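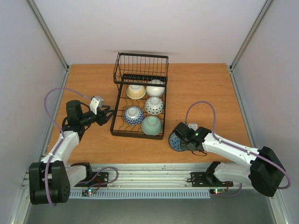
Should bowls go on a dish rack upside down or tilted on edge?

On a flat wire tier, put them upside down with the foot ring facing up. Tilting works only where the rack has upright wires spaced closely enough to hold the wall of the bowl, and most lower tiers do not have them.

Loading a Two-Tier Dish Rack with Bowls
By Evaristo Manríquez
6/24/20

Search this site Go

Scope

This page covers the draining of ceramic bowls on a two-tier wire rack, the kind with a raised basket at the back and a long flat tier at the base. The same method applies to racks with a plastic tray, with one change noted under "Trays." Mugs, plates and flatware have their own pages.

The rack used for the measurements is a black Etell wire model. I also tried an Ilteck rack of the same general layout. The Ilteck has a coarser grid on the lower tier, and small bowls with a narrow rim tend to catch in it.

Before loading

1. Set the rack on a level surface. Press down on each corner in turn. If a corner moves, turn the rack end for end and try again. A rack that rocks on one counter often sits flat a foot farther along.

2. If the counter is wood, put a towel or a drip mat under the whole rack, extending past the front by the width of a hand. Standing water will get into end grain and any open joint, and an oiled surface slows this down without stopping it.

3. Leave a gap between the back of the rack and the wall. I use 4 inches. With less than that, the wall behind the basket stays damp and the paint starts to mark.

4. Shake each bowl once over the sink, rim down. In my trials this removed more water than the first 20 minutes on the rack.

Order of loading

Load from the back to the front. The basket overhangs part of the lower tier, and anything placed in front of that area first has to be reached over.

1. Place low bowls in the back row, where the basket limits the height. Check clearance before letting go. The foot ring should pass under the basket rim without touching it. A bowl may sit partly under the rim as long as it can be lifted out forward.

2. Place the widest bowl at a front corner. It takes up the most area and is easiest to remove from there. It also tends to be the heaviest, so keep it fully inside the frame with the whole rim supported by wire.

3. Fill in between with the remaining bowls. Leave a finger's width between rims. Glazed rims that touch will chip each other when one of them is picked up, and the area of contact holds water.

4. Do not stack. An inverted bowl placed on top of another traps moist air in the lower one.

5. Leave the upper basket for last, and leave it empty if everything fits below. Anything wet in the basket drips onto the bowls underneath and collects in their foot rings.

Foot rings

The foot ring is the raised circle on the base of the bowl. Upside down, it forms a shallow cup, and water left in it will stay there long after the rest of the bowl has dried. On glazed bowls this leaves a white mineral spot. On bowls where the ring itself is unglazed, the clay can take up water and stay damp for hours.

Wipe the inside of each ring with the corner of a dry towel once the rack is loaded. Damián Cortés, who edits these pages, prefers to tip each bowl briefly to one side as it goes down. That clears most of the water but leaves a film on deep rings. Either will do for daily use. For hard water, wipe.

Airflow under the rim

A bowl placed flat on a solid surface seals at the rim and does not dry inside. A wire tier prevents this because the rim touches only where it crosses a wire. If the inside is still fogged after an hour, check whether the rim has settled against the frame on one side, and move the bowl inward.

Drying times

Room at 68 degrees, window closed, same medium cereal bowl in each case, shaken once. Time is to a dry inside surface, foot ring wiped.

Inverted on wire tier, open space around it: 100 minutes
Inverted on a flat plastic tray: 205 minutes, with a ring of water still under the rim

I did not repeat the tray test on the Ilteck. With a window open in March, both times were shorter, but I did not log them.

Trays

If the lower tier is a solid tray, lay a folded cotton towel or a plastic grid on it first. Söderlund sells a grid that can be trimmed with kitchen scissors. Cut it slightly undersize so that it lies flat. Empty the tray after each load. Water left in it will raise the humidity under the bowls and add to the drying time.

Mixed sets

Bowls from different sets rarely match in rim width or height, so measure the two or three you use most and decide on fixed places for them. Patterned bowls with decoration applied over the glaze should not rest with the decorated wall against the frame. To test for this, run a fingernail across the edge of the pattern. If you can feel a step, treat it as overglaze and keep it clear of the metal.

Unloading

Take bowls out from the front to the back. Lift straight up by the foot ring or by both sides of the wall. Sliding a bowl across the wires wears the coating, and once the coating is broken the wire below will rust and mark pale glazes. Small breaks can be touched up with a dip coating such as Gumthorpe black. Let it cure for the full time on the can before the rack goes back into use.

Wash the rack itself weekly, including the underside of the wires and the feet.

Contact | Copyright 2020 | Back to top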